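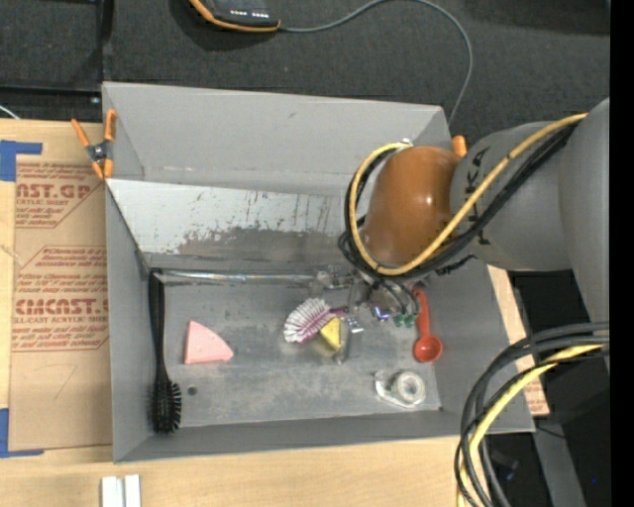 Duangkaew wrote back after the last report that the long run on the Skirnholm loop was still too hard for people coming off the beginner block, and asked if the club could add a second, shorter option. We did that in week five and have kept it.

Ranano Running Club
Progress report to the Aseo Fund
Jun 2, 2025

Sign-ups and attendance
The half marathon group opened with 171 runners on the list. Attendance at the evening sessions dropped in the third week, when it rained, and then came back. The track session is the best attended. The hill session is the weakest, and we have moved it to the flatter end of the park road while the upper path is being resurfaced.

Training
All groups are now past the halfway mark. The long run stands at 8 miles for the main group and 5 for the shorter option. Two of the pace groups were merged when the slower one lost its leader. We are training a replacement and expect to split them again before the taper.

Injuries reported to us have mostly been shin and calf complaints. Runners who miss more than two weeks are moved to the shorter option and may move back when they are ready.

Spending
We have spent $1,905 of the grant so far. Of that, $1,691 went to track rental and coach certification, and the rest to cones, water jugs and printed route cards. The first aid course was billed late and will show in the next report.

Still to do
The course permit for the practice race has been filed but not approved. If it is refused we will run it on the track instead, in two waves. We also need a decision from the Fund on whether unspent rental money can be carried over to the indoor sessions in December.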